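Rosstead: a small, strange sea movie that earns its ending

I went into Rosstead knowing only that it had a lighthouse on the poster and that my sister wouldn't stop texting me about it. I came out two hours later with cold popcorn in my lap and a strong urge to watch the first half again right away. If you like slow mysteries with salt water in them, this one is going to make you very happy (and if you don't, well, hang on, I'll get to that).

The story follows Ana, who comes back to the island town of Rosstead in October to sell her father's boatyard. The buyer is a company called Caso, and everyone in town has a different story about what Caso wants with the place. Then she finds a logbook with 269 entries in it, all in her father's handwriting, and the last few are dated after his funeral. I know! I sat up so fast I kicked the seat in front of me.

What I loved is how long the movie lets you stew in that. There's a dinner early on with the Bortolotti family, who run the only restaurant open in the off season, and it goes on forever in the best way. People pass bread, somebody complains about the ferry, and you start noticing that every single person changes the subject when Ana brings up the boatyard. No music at all. I was leaning forward the whole time.

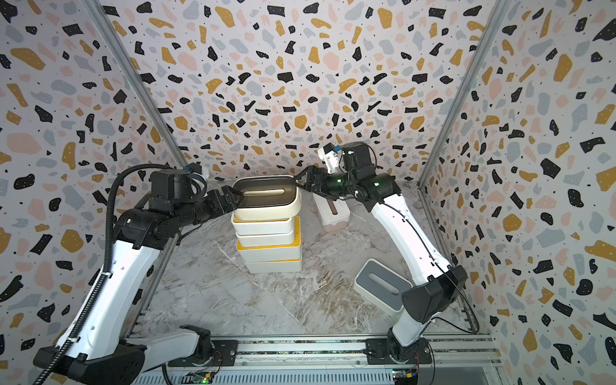 3 min read

The middle does sag, I'll give the grumpy reviewers that. Ana drives to the mainland, Ana drives back, Ana looks at the water some more. There's also a romance with the ferry pilot that could come out completely and I doubt I'd miss it – he has maybe one good line, and it's about soup.

But the last 70 minutes move. The storm looks great, really heavy and wet and loud, and I was glad I saw it with a decent sound system. I won't spoil who has been writing in the logbook. I guessed wrong 2 times and was pleased with both of my wrong answers, so that tells you something. My sister says she had it figured out by the dinner, but she says that about every movie.

One warning for parents: it's not gory, but there's a scene under the dock that had me watching through my fingers. I'd save it for teens and up.

I'm giving it four stars out of five. It would have been four and a half without the ferry pilot. Watch it at night, with the lights off, and stay through the credits for the radio message.

Recent reviews

The Long Orchard
Two Tickets to Nowhere Good
Midnight at the Bakery
Our favorite island mysteries
Paper Wolves, season 3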